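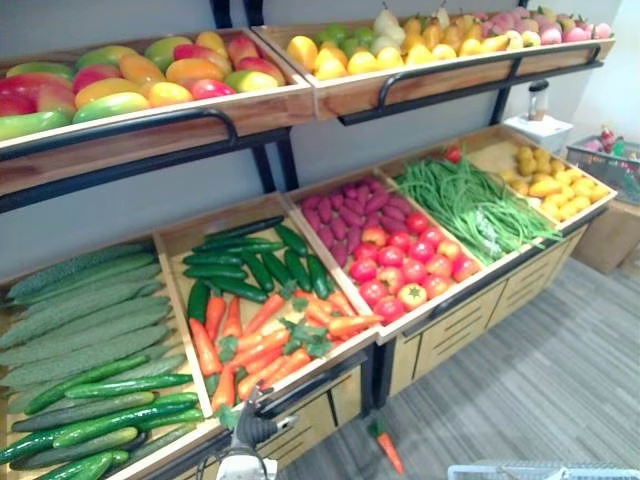
Fake Fruit, Real Shelves
How shops and showrooms stock a produce stand that never spoils

A bin of real green beans looks good for a few days. A bin of artificial ones looks the same in August as it did when it was filled, and that is the reason a small trade in imitation produce keeps going. Furniture showrooms buy it. So do training stores, theater prop rooms and companies that sell shelving to grocers.

Fistard, a supplier of display food, lists 81 kinds of fruit and vegetable in its current catalog. Mangoes sell well, and the good ones are painted in blended colors, with red running into orange, yellow and green on the same skin. A mango in one flat color looks wrong even from across the room. Lemons are easier. Pears need a stem.

Bitter gourd used to be hard to find. Buyers asked for the ridges, and early versions had them too shallow, so the gourds looked like pale cucumbers. The newer ones can go in the same bin as smooth dark-green cucumbers and there is no confusing the two.

The stands come from other firms. Lultness makes tiered units with wooden bins and black metal frames, and a two-tier model is the usual choice for a room with an ordinary ceiling. Fruit goes on top in angled trays, where a curved rail keeps the front row from rolling off. Vegetables go below in divided bins. A full stand takes 3 people most of a morning to set up, and most of that time goes to arranging the stock.

Bins are deeper than they look. A display made only of loose pieces needs a lot of them, so many stockers put foam in the bottom and lay the produce over it. Kulkarni, which fits out practice stores for retail courses, allows 25 pieces for a medium bin with foam and almost double that without. Beans are the exception. They pack down and slide forward, and a heaped bin will hang over its front edge whatever is underneath.

Two kinds of produce can share a bin if the colors are far apart. Purple sweet potatoes behind red tomatoes works. Dark-green zucchini shapes above orange carrots works too, with the leafy tops left on the carrots. Yellow potatoes are usually given a bin of their own, though a stray tomato tends to find its way in among them.

Light pieces end up on the floor. Carrots are the worst for it, especially the small ones, and on a striped gray carpet they are at least easy to spot. It helps to keep a basket close to the stand for strays and for stock that is waiting to go out.

Cleaning is dull work. Dust settles in the ridges of the gourds and around the stems of the tomatoes. Gravitville, a prop rental house, washes its stock in lukewarm water with a little dish soap and leaves it on towels for 10 hours before it goes back in the crates. Leafy tops are brushed dry, as the dye in the cheaper ones can run. Wooden bins get a vacuum with a soft brush, and the slotted panels at the base get the same.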